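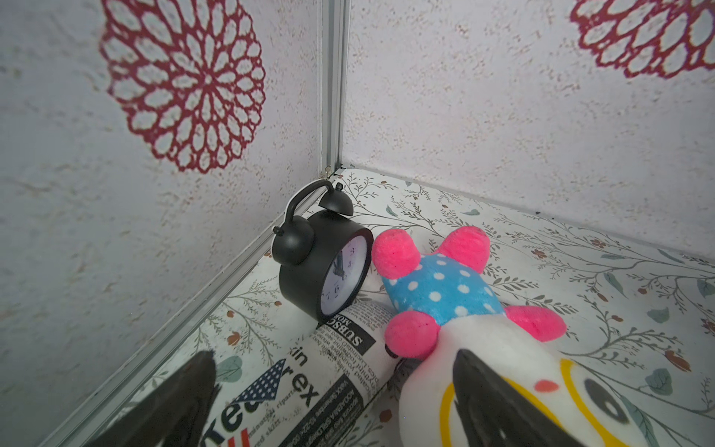
### 3.2 What people keep in the odd corner

I went into this part of the study expecting dull results. Ask someone why an alarm clock ends up next to a soft toy and you mostly get a shrug — but a shrug followed by a story, if you wait a bit!

We spoke to 100 households in Firnport and logged 569 objects, all of them things that had no proper home. Marcelle Caron did the first round of visits in April, and I did the rest with Evdokia Kourkoulas (who is far better than me at getting people to chat).

**Figure 1.** Twin-bell alarm clock, folded newspaper and polka-dot plush toy.

Clocks came up more than I'd have guessed. In 11 homes a bell clock was kept although everyone woke to a phone, and its owners talked about the noise of it with real affection. Newspaper was different. People called it "just lining" or "for wrapping", and only 10 of them counted it as a belonging at all. Soft toys sat somewhere in between, and I come back to them in Section 3.3, where the question of who is allowed to throw them out gets quite heated.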